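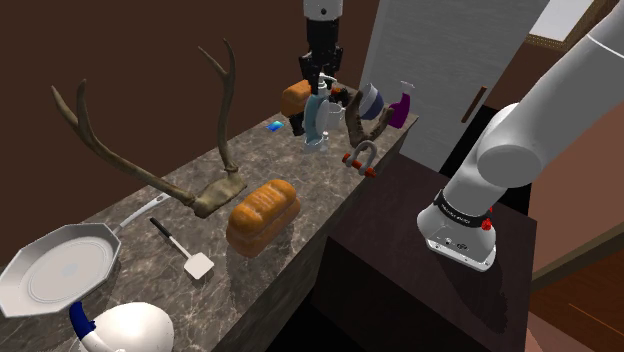 Frequently Asked Questions

Thank you to everyone who has written in since we put the Zilurness results online. Anastasia Karras and I have been answering the same handful of questions by email, and Safta Stanciu finally told us to put the answers in one place. If yours is missing, please do write – we like getting the mail.

What is Zilurness, in a sentence or two?

Zilurness is a way of training a robot arm to pick up and move things on a crowded kitchen counter, using only practice done in simulation. The part we care about is the crowding. Plenty of good methods do well when there is one object on a clean surface, and we wanted to know what happens when the surface looks like the end of a long weekend.

Where does the name come from?

It was the name of a folder on Arlo Gallagher's computer. We meant to change it before anyone outside Clernville saw it, and then it was on the first set of slides and it was too late.

How are the counters put together?

A program we call Margaritis does that job. It takes a kitchen, picks a stretch of counter, and sets objects down on it one after another, letting each one settle under simulated gravity before the next one goes in. If something slides or tips along the way, we let it stay where it lands. We used 228 object models for the published results, and we generated 700 counters from them for training. The test counters were kept apart from the start and were never used for training or for tuning.

Why do you mix in things that don't belong in a kitchen?

We get this one more than any other! Early on, Kyriaki Raptis noticed that our policy had become very good at guessing. It had learned that a certain kind of shape near a certain other kind of shape was usually the thing it had been asked for, and it stopped looking carefully. Putting deer antlers next to the bread broke that habit nicely. Antlers are also awkward in a useful way, with long thin branches that reach well past the base, so an arm that plans its path only around the bulk of an object will run into them. After we added odd objects, the policy got better on ordinary kitchen things too, and that was a pleasant surprise for all of us.

What does the robot see?

It gets color and depth from 2 simulated cameras, one that takes in the counter and one mounted close to the gripper, plus its own joint positions. It isn't told where anything is. The instruction comes in as a short line of text, such as "move the spatula to the left of the pan."

Does the close camera really make that much difference?
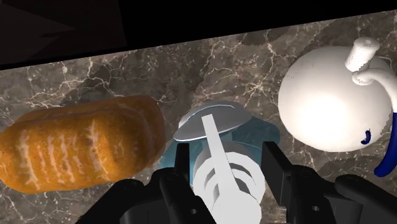 Thin objects were our weakest category for most of the project, and the close camera is what helped the most. From across the counter, a narrow handle is only a few pixels wide, and a small error in the guess means the fingers close on air or knock the thing sideways. From down by the gripper the policy can see both fingers and whatever is between them, so it can keep correcting as it goes. It also has to cope with things overlapping. A flat white stick on a ribbed handle, crossing in front of a see-through blue cup with a silver lid at its rim, gives it a lot to sort out, and the marble showing faintly through the cup doesn't make the depth any easier to work with. When we took the close camera away and trained again with everything else the same, thin objects suffered badly, while large, chunky things such as loaves of bread hardly changed.

What about transparent objects in general?

Still hard. Simulated depth is too kind if you leave it alone, so we deliberately spoil it on glassy surfaces during training. That means holes, smearing, and sometimes the depth of the counter behind the object in place of the object itself. Evangelia Deligiannis wrote that part of the code, and it is probably the piece most worth borrowing for your own work, whether or not you have any use for the rest.

How do you decide that a trial counts as a success?

The requested object has to end up where the instruction said, at rest, with the gripper open and clear of it. We also check that nothing else has been pushed off the counter. For a while we were more forgiving about the second part, and our numbers looked lovely, and then Arlo watched a batch of replays and we had a rather quiet meeting. The stricter rule is the one used for everything we report now.

How many times did you repeat each result?

We trained every version with 3 different random seeds and report all of them separately. One seed is noticeably worse than the others on thin objects. We haven't found out why, and we'd rather you saw it than not.

Have you tried it on a real arm?

Not yet. Everything on this site comes from simulation, and we try to be careful about what we claim. Real friction and real lighting, and the small slop in real joints, will all take their toll. Safta is setting up the first hardware tests and hopes to have something to show by September. Please don't hold her to it too firmly.

Can I use the counters for my own project?

Yes, please do. The generated counters and the placement program are both there to download, and the loader for them is called Grirkico. Start with the small set. The full one takes up a great deal of disk space, and most people find out whether it suits them long before they need all of it.

My objects jump into the air when the simulation starts. What did I do wrong?

Most likely nothing – this happens when two objects start out slightly overlapping and the physics engine shoves them apart. Turn on the settling pass in the settings file and it should calm down. If it keeps happening with one particular object, its collision shape is usually to blame, and Kyriaki would be glad to have the name of it.

Who should I write to?

Evangelia for anything about depth or cameras, Kyriaki for the objects, and Anastasia for everything else. It may take us a few days.

Page last updated November 27, 2024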